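Primley Teleop Kit: show your robot the job with your own two hands

Hi, I'm Muchen Feng, and I put the Primley together for people who want to teach a two-armed robot a chore without writing a line of motion code. You wear the gloves, you see through the head camera, you do the job, and Primley writes down everything the arms and fingers did along the way. Then you do it again. And again (sorry, still the only way to get good data!).

I started on this at Elidby, where we were training arms by pushing them along by the wrist. It works fine for a single arm on a bench. Try it with two arms and ten fingers and you run out of people pretty fast.

What you see from the headset

The head view is wide on purpose. I want both hands in sight when I'm reaching into furniture, plus enough floor that I know where my cables are. My favorite practice piece is a plain wooden cabinet with a couple of binders on the shelf. A door, a shelf, a lip on the counter that loves to catch your knuckles - if you can get a clean recording there, you can do most of an office. 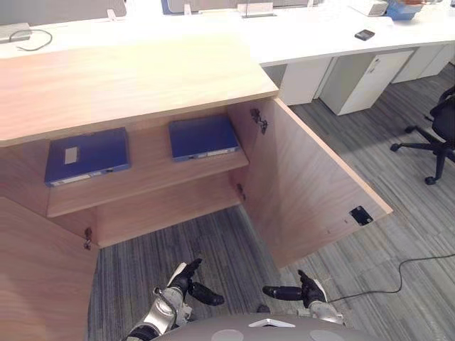
What comes in the box

Two finger-tracking gloves, sizes S through XL
Headset with a 15 foot cable
Two wrist cameras with clip mounts
Foot pedal (tap to start a recording, tap to save, hold to throw it away)
Primley Recorder software, one seat
Printed setup card, plus a longer guide on the download page

The robot isn't included. We have ready-made profiles for the Mocanu torso and the Fuludness hand, and a blank profile you can fill in for anything else. Filling in the blank one took me an afternoon the first time, so set aside a quiet day.

How a recording session goes

Put the gloves on and hold your hands flat for the calibration, which takes 4 seconds. The arms stay locked until your hands line up with the robot's hands on screen. Once they match, tap the pedal and go. I like to move at half my normal speed for the first few tries, and then creep up from there. My best day so far was 81 saved takes of one task, and my shoulders let me know all about it the next morning.

If a take goes wrong in the middle, keep it! Fix the mistake with the gloves still on and save the whole thing with the "recovery" tag. Those takes taught my own robot more than the pretty ones did.

Wrist cameras

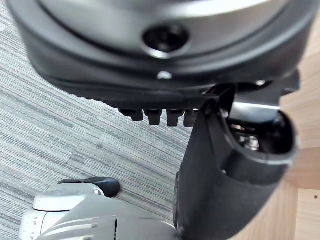

I went back and forth on the wrist clip for most of March. Too far out and it bumps the furniture, too close and the hand blocks everything. I ended up mounting it close, and you do give up part of the picture for that. A big black finger takes up much of the right side, with the wood just peeking out behind it, and the striped carpet fills in a lot of the rest. I'm okay with that trade, and you can tilt the clip if you aren't. Busy carpet is worth a thought too: record over a couple of different floors if your robot is going to travel.

Both wrist feeds are saved in step with the head view and the glove data, so you can scrub through them all together in the Recorder and trim the dull bits off the ends.

Price and shipping

The full kit is $331 a month to rent, with a one month minimum. Spare gloves are sold separately, and I'd get a second pair if more than one person will be driving. Orders placed in April 2020 ship with the new pedal. If you already have the old pedal, write to me through the contact form and I'll swap it.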